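How I sort out the stuff drawer (and the cupboard, and the shed)

My sister asked me to write down how I do this, after I did her hallway cupboard over a wet weekend in January and she still hasn't put a glove in the wrong place. So I've typed it up properly. It works for a kitchen drawer, a hall cupboard, a toy corner or half a shed. It doesn't work for paperwork, which I do in a completely different way and usually while cross.

What you need

One big tub or bin, bigger than you think. A few smaller boxes (shoe boxes are fine, ice cream tubs are better). Masking tape and a fat pen. A bin bag. A damp cloth. A timer, or the one on your phone if you can be trusted not to look at anything else on there. I can't, so I use the cooker.

Pick something small

Please don't start with the loft! Start with a single drawer, or one shelf if the drawer is a horror. I tried to do our whole utility room in a day the first year we lived in Lemenham and by teatime I was sat on the floor eating crackers, with the ironing board across the door and no way out to the kettle. One drawer takes me a cooker timer's worth, which I set for 50 minutes, and then I stop wherever I've got to.

If you share the house, tell people which bit you're doing. My husband once came in halfway through and helpfully put everything back.

Take everything out

All of it, into the big tub. Don't sort as you go. I know it's tempting, you pull out a nice pair of scissors and want to give them a home straight away, but you'll end up with little piles all over the house and a drawer that's still half full. Tip it or lift it into the tub and keep going until you can see the bottom of the drawer.

Then wipe the drawer out. Mine always has a layer of crumbs in it, even the one that only holds batteries and string. Let it dry while you do the next bit. If you've got drawer liner, cut it now – I draw round the drawer bottom on the back of old wrapping paper first and use that as a pattern.

Go through the tub

Sit somewhere comfy with the tub in front of you and the small boxes in a row. I have four boxes and I write the labels on masking tape so they peel off again:

Stays here
Lives somewhere else
Charity shop
Ask someone

Pick up whatever's on top. Don't dig about for the easy things. Into a box it goes, or into the bin bag if it's broken, dried up or sticky. If you find you're holding something for ages, it goes in "ask someone" and you move on. My friend Bindu Unnithan reckons you should only give each thing the length of a breath, but she's much stricter than me and has never owned a fondue set. 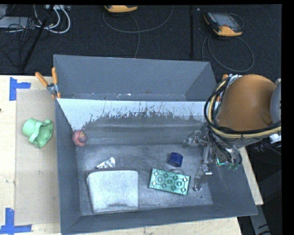
A big grey bin, well scuffed, with six things in it.

The tub doesn't need to be smart, by the way. Scratches and scrapes don't matter a bit as long as there's nothing sharp sticking out and the bottom's sound. I've had one from the garden shop for years and one Kelly Lins passed on to me when she moved, and I'd be lost without either of them. What does matter is the sides. Too tall and you're head down in it like a hen, too short and the marbles get out.

When you get near the end it slows right down, I always find. The last few things are the ones you've been stepping round – the odd key, the charger for a phone you might still have, a little metal bracket that must be from something. Keys get a tag saying "don't know" and go on the hook for a year. Brackets and screws go in a jar. Chargers I try on everything in the house in one go, and whatever doesn't fit gets taken to the recycling point.

Put it back

Only the "stays here" box goes back in the drawer. Heaviest things at the back, things you use every day at the front, anything that rolls goes in a little tub of its own. Cut-down cereal boxes make very good dividers. I used to buy the proper plastic ones but they're never quite the width of the drawer and everything slides down the gap.

Leave some space! If it only just shuts when you've finished it won't shut at all by next month. I like to be able to lay my hand flat somewhere on the bottom.

Do the other boxes the same day

I mean it, this is where it all goes wrong. "Lives somewhere else" gets walked round the house straight after, even if you're fed up. "Charity shop" goes in the car boot (I've been known to drive it about for weeks, but at least it's out of the hall). "Ask someone" gets put on the kitchen table at tea, and anything that hasn't been claimed by the time the plates are washed joins the charity box.

A few things people have asked me

Can children help? Yes, with their own things, and give them a shorter time. Ours liked being in charge of the tape.

What about sheds? Same method, but wear gloves and do the sorting outside on an old sheet. Have a separate box for anything in a tin or bottle, keep it all upright, and check what your tip will take before you load the car.

How often? I do the kitchen drawer twice a year and the hall cupboard when I can't find the torch. Malathi Shenoy from my old street does a drawer every Sunday night in front of the telly and her house is lovely, but I like a bath on a Sunday.

Next time I'll do the airing cupboard, including how I fold a fitted sheet, badly.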